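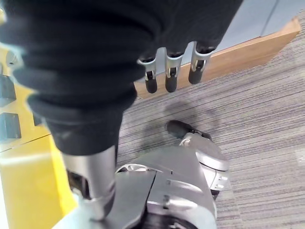
Kazuhiro Shibata wants the knitted covers washed before they are measured again, on the grounds that a rib knit straight from the packet tells us very little about the same knit in August. I have agreed for the Oda yarn only. The Enasside pieces stay unwashed until the first set of figures is complete.

2019-07-11, bench 2

Black ribbed tube, batch 303. Relaxed length taken flat on the cutting table, then again after ten minutes hanging from the cuff. Difference within the error of the steel rule. Did not record it as a change.

Cuff: current pattern narrows too late. The body bunches into thick folds if pushed up and the spare cloth has to go somewhere. Options are a shorter body or an earlier decrease. Shorter body is less work on the machine, so try that first. Keep the rib as it is.

Stretch rig set to 2000 cycles overnight, low load. Counter read 2351 this morning. Either the stop switch is sticking or it was not zeroed after the Vistau samples. Result void. Switch cleaned, counter zeroed, run restarted 10.40.

Black is a nuisance to inspect. Dropped stitches only show with the lamp low and to one side. Ask Collis for one cone of the same yarn in pale grey, for trials only.

To do: cut labels for washed and unwashed, new blade for the small cutter, write up the decrease so that someone else can knit it.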